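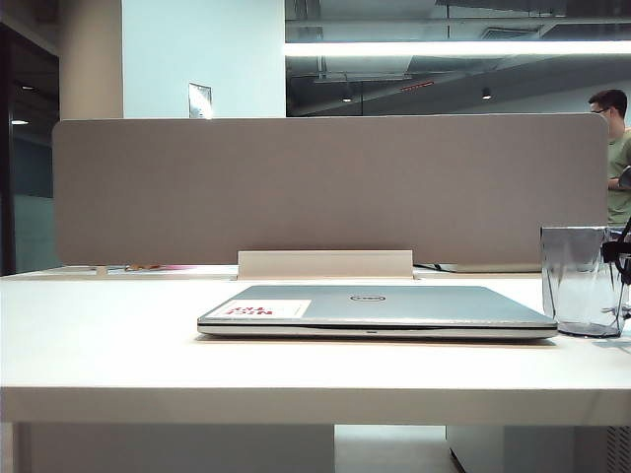

Trulten runs its clinical data operations from two floors of a former printing works in Drulldale. The visit in September was open to people who work with study data standards, and most of those attending were programmers or data managers from small sponsors. The program covered metadata handling, conversion of collected data to submission datasets, and validation. There was no sales presentation, although the Trandine product was on screen for much of the morning.

Trandine is the in-house metadata repository. It started as a set of spreadsheets and was moved to a relational database when the number of active studies made the spreadsheets hard to reconcile. It now holds the collection form definitions, the mapping specifications, controlled terminology by version, and the dataset definitions used to generate define.xml. Each object has a status, an owner group and a parent. A study-level variable inherits from the therapeutic area library, and that library inherits from the company standard. Any change at study level is stored as a deviation with a mandatory comment field. We were shown the deviation report for one closed study. It ran to 60 entries, most of them label changes or shortened codelists.

The comment field is free text, and the quality varies. Several entries read "per sponsor" and nothing else. The staff said they had considered a fixed list of deviation reasons and had not yet agreed on the values.

The second session dealt with mapping. Programmers write the mapping rules in a small expression language that Trandine translates to SAS or R. The translation handles renaming, type conversion, date completion and simple lookups. It does not handle record-level derivations across domains. Those are written by hand and attached to the specification as a code reference. For the lab domain, unit conversion is table driven, and the table has nearly 300 rows. It is versioned separately from the terminology, and one attendee asked how the two are kept in step. At present this is a manual check at each quarterly terminology update. I would want to see that automated before relying on it.

Supplemental qualifiers took up more of the session than planned. Trulten's rule is that a collected field goes to a supplemental dataset only after a check against the current implementation guide for a standard variable. The check is recorded in the repository. In older studies it was not, and when those studies are pooled the same field can turn up under two names. The team has a script that compares variable labels across studies and lists likely matches for review. It finds exact and near-exact labels. It will not find a field that was worded differently on the form.

After lunch the group moved upstairs for validation. Trulten runs a conformance check every night on every open study, starting at 11 p.m. Results are compared with the previous run, and only new or changed findings go to the study team. Findings that have been explained are carried forward with their explanation text, so the reviewer's guide can be filled in from the same source. This was the most useful part of the day. We do the same comparison by hand, once before each transfer, and the explanations sit in a separate document that drifts out of date.

The demonstration used the Pacheco study, a training dataset with faults placed in it on purpose. A changed visit name in the trial design data produced findings in 5 domains on the next run. The report grouped these under one cause, using the shared key. Grouping does not work where the key itself is missing, and in that case the findings are listed singly.

Some practical points for anyone going next time. Parking at the Drulldale site is limited and the entrance is at the rear of the building, on the canal side. Guest wireless was slow upstairs. Copies of the mapping syntax guide were given out on paper, and the electronic version is available on request. The afternoon ran over by half an hour, and the session on analysis dataset metadata was cut to a few slides. Trulten intends to cover it in full at the spring visit, along with the handling of value-level metadata in Trandine.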